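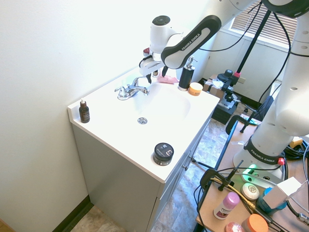 Rutau Robotics Lab, Manipulation Group

Project report: setup and upkeep of the vanity cell

1. Mounting
The Franka Emika arm stands on a wooden table to the right of the vanity. The table is not bolted to the floor, so its position was marked with tape and is checked against the marks before each session. Both table clamps are tightened by hand, then tested by pushing on the table at the base of the arm. In March one had worked loose after a day of wiping runs and the arm's origin had moved 5 mm relative to the basin.

2. Cables
Arm and gripper cables are tied with enough slack for full rotation of the wrist. The first layout, copied from the Dikutden cell, was too short and tripped a joint torque limit near the faucet. The new layout has run for 19 sessions without a stop.

3. Gripper
The fingers are removed every Saturday, cleaned of soap residue with isopropyl alcohol and refitted. After refitting, homing is run and the closed width is logged. A reading over 2 mm means a finger is not seated.

4. Faults
Error 2305 in our Skorneck logger came up when the control computer went to sleep. Power saving was turned off and the error has not come back.

5. Remaining work
The floor tape lifts when the tile is mopped. Fixed brackets are on order from Rotich and will replace it.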